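Home > Storage and Backup > Old hardware > Open threads

Old workstation as an always-on file store: worth the electricity?

Kjell Hägglund
Posted September 2025

I want one place in the house for documents, photographs and scanned paperwork. At present they are spread over two laptops and a box of external drives, and there are at least three versions of the same folders. The candidate machine is an old Dell workstation tower with a Xeon E5-16 series processor, bought second-hand. It has ECC memory and more drive connectors than I need. The graphics card does nothing useful for this job and I would prefer to take it out if the machine will start without one. 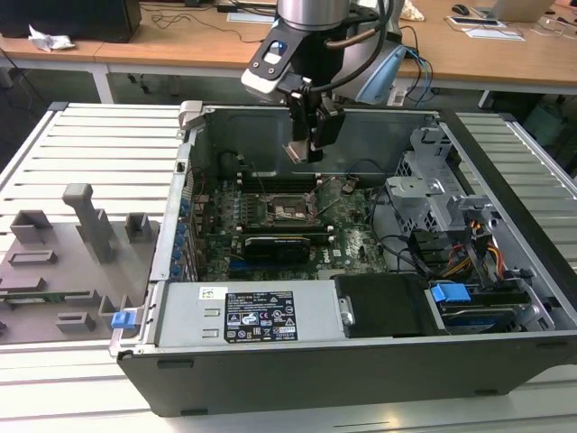 What I have measured

With a plug-in meter, over a week in August, running from a single SSD and with no load worth mentioning, the average works out at 772 kWh over a full year. That is with the graphics card fitted. No hard drives were attached, so the real figure will be higher.

What I would like to know

- Whether that idle figure can be brought down a useful amount, or whether it is simply what these boards draw.
- Whether ECC memory justifies the extra cost over a small low-power box with two drive bays.
- Whether a file store in a house needs to be on all the time in the first place. The usual advice assumes that it does.

Total data is under 10 TB and grows slowly. Only two people use it, mostly in the evening. The network is wired to the study and wireless everywhere else. I am comfortable with a command line but do not want a hobby.

Minttu Suominen
Member, Hardware and Storage

Taking the last point first, as it changes the other two.

Always on or not

A file store needs to be on when someone reads from it, when someone writes to it, and when backups run. For two people in the evening that is a few hours a day. If you schedule the machine to start in the afternoon and shut down at night you will come to some 3000 hours a year, a little over a third of the total. Your consumption falls in the same proportion, less whatever the machine draws when it is off but still plugged in. Check that with the same meter. Workstations of that age can have a surprisingly high standby draw, and there is usually a deep sleep option in the BIOS which reduces it. On some models deep sleep also disables wake-on-LAN, so test the two together before relying on either.

The timed start is normally under power management in the BIOS, called something like auto on time. Do the shutdown from the operating system with a cron job or a systemd timer, and have the script check for open files and running backups first. Cutting the mains with a plug timer is a bad idea for obvious reasons.

Bringing the idle figure down

Remove the graphics card. A processor in that series has no graphics of its own, so you need a card in place for the installation and for BIOS changes. Whether the board starts without one varies by model. Some stop at an error, some give a beep code and carry on, and some have a setting for it. If yours refuses, fit the smallest passively cooled card you can find second-hand. The saving over a proper workstation card is worth having.

Next, look at C-states. They are sometimes disabled by whoever had the machine before, particularly if it did audio or CAD work. Enable them all, boot, and use powertop to see whether the package reaches the deeper states. A single PCIe card that doesn't support power management can hold the whole system out of them.

Fewer memory modules also helps, slightly. Registered modules draw power whether you use the capacity or not. A file store for two people does not need all the slots filled. Follow the population order in the service manual, as the wrong slots can halve your bandwidth or stop the machine from starting.

Don't bother swapping the processor for a lower-rated one. The rated figure is about heat under load and tells you little about idle. The chipset and the memory make up much of what you are measuring, and they stay where they are.

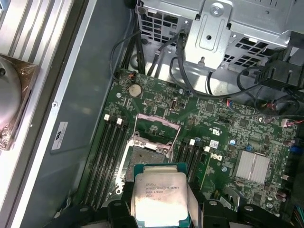
If you do have it out for any other reason, clean both faces properly, use fresh paste and tighten the cooler screws in diagonal pairs. Uneven pressure on that socket type can show up as a missing memory channel, which people then spend a weekend blaming on the memory.

ECC

It protects against a fault that is rare and otherwise silent. I would not pay much extra to get it, but you have it already. It does nothing about a deleted folder, a failed drive or a fire. Most losses in houses are of those kinds, so the money should go on a second copy kept somewhere else before it goes anywhere near memory.

Layout

Two drives, mirrored, on a file system with checksums. Scrub monthly. Nightly snapshots. One external drive rotated to another building. I use Dakuvier for the offsite copy, though any tool that verifies after writing is adequate. Restore something from it twice a year and open the files to check they are what they should be.

Briggs

just get a small box. I had a tower doing this for years and the fans drove me up the wall, went to a Hultik one with two bays and its fine. uses hardly anything. you can sell the Dell for parts

Kjell Hägglund

Thank you both. Noise is less of a concern as it will live in the cupboard under the stairs, although I take the point.

The board starts without the graphics card. It reports an error on the first boot and then continues, and the error can be switched off in the BIOS under POST behaviour. Deep sleep is enabled, wake-on-LAN does not work with it, and I can live without that. C-states were disabled, as Minttu suspected.

I will try the timed start for a month with the mirrored pair fitted and read the meter again at the end of it. One remaining point is the scanner, which sends files to the share whenever someone uses it and does not retry if the share is missing. I may have it send to one of the laptops and move the files across in the evening.

Minttu Suominen
Member, Hardware and Storage

For the scanner, a shared folder on whichever laptop is usually in the study, with an rsync job that runs when the store comes up. Use --remove-source-files only after you have seen it run correctly several times. Empty directories are left behind by that option, so clear them separately.

Also set the mail alerts before you put it in the cupboard. A degraded mirror looks exactly like a healthy one from the outside.

Tagged: file server, idle power, ECC memory, backup

Futodeck uses cookies to keep you signed in and to count page visits. Accept all | Only what is needed | Cookie settings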